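Kitchen Notes: Clearing the Counter

The April list for the shared houses on Madau Street was short, and most of it was about kitchens. The dishwasher hose at number 4 has been replaced. The window over the sink at number 22 opens again. That left the question that comes up at every house meeting, how to keep the counter usable when several people cook on it and everyone has something they want to leave out.

Last month we asked each house to try one simple change for two weeks. Pick the part of the counter where most of the chopping happens, and keep it clear except for a cutting board. Everything else goes against the back wall or to one side. If it doesn't fit there, it goes in a cabinet or back to the person's own shelf.

The houses didn't all do it the same way. At the Ostance house they started by taking everything off and wiping down, then put items back as they were needed. By the third evening they knew which ones were staying. A waffle maker, a second kettle and a stack of takeout menus never came back out of the box. At the Vrettos house they skipped that step and pushed things back a little at a time, and they say the end result was much the same, only slower.

The back row works best for things that get picked up every day and put down again in a few seconds. Dish soap, the canisters, a crock for the spatulas and whatever cereal is open can all live there. Tall items should not stand in front of short ones, or the short ones get forgotten. One house lost a jar of bouillon cubes this way and bought two more before finding it.

Toasters and toaster ovens are harder. They take up the most room and they can't go just anywhere. Keep them together on one side, near the outlet, with the door of the toaster oven free to open all the way. Before you decide on a spot, open the door and see where it ends up. If it swings over the board, you will be moving the board every time someone wants toast.

Dish towels were the other thing people asked about. They end up on whatever is closest, and in a lot of kitchens that means on top of the toaster oven. Please take the towel off before turning the oven on, and leave it off until the top has cooled. We have a few spare hooks in the supply closet at number 4. They go on the inside of a cabinet door with two screws, and you can borrow the screwdriver from the same closet.
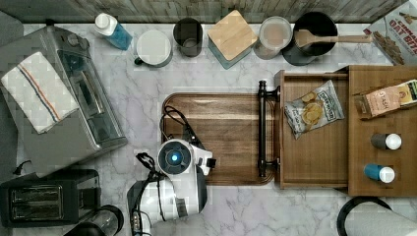
One reader, writing in after the last issue, said the board should be put away after every meal like any other dish, and that leaving it out in the middle only teaches people to set their mail and keys on it. In that kitchen the board stands on edge in the rack overnight and comes out again at breakfast.

It's a fair point, and two of the houses now do it that way. A wood board does need to dry on both sides, and it won't do that lying flat on stone. If your board stays on the counter during the day, wash it after use, dry it with a clean towel and stand it up for a while before laying it back down. Don't leave it soaking in the sink and don't put it in the dishwasher. A handle on the board makes it easier to lift with one hand, but wipe around the ends of the handle, where crumbs and water collect.

For marble counters, a few reminders from the move-in sheet still apply. Lemon juice, vinegar and tomato sauce will leave dull marks if they sit, so wipe them up right away. Use dish soap and warm water for everyday cleaning. The spray cleaner under the sink in some of the houses is meant for the bathroom tile and should go back upstairs. Drag nothing heavy across the surface. If the toaster oven has to move, two people should lift it, and the crumb tray should come out first.

Crumb trays, while we are on the subject, should be emptied once a week. The chore sheet has a line for it. A small two-slot toaster usually has a tray as well, at the bottom, and it is the one that gets missed. Unplug it first, and don't go after a stuck crust with a knife.

Open cereal and anything stored in a canister should be used up or closed tightly before the warm weather. We had pantry moths in one kitchen last summer and it took most of August to be rid of them. A clip on the inner bag is enough for cereal. Flour and grains do better in something with a lid that seals, and a strip of masking tape with the date helps when several people are filling the same container.

The Ovus room will be open for the kitchen swap on the last weekend of the month. Bring clean items that work, with their cords and lids. Mugs are not being accepted this time, as there are still 22 of them left over from the fall. Anything not taken by 4 in the afternoon goes to the thrift store, and drivers with room in the trunk should sign the sheet by the door.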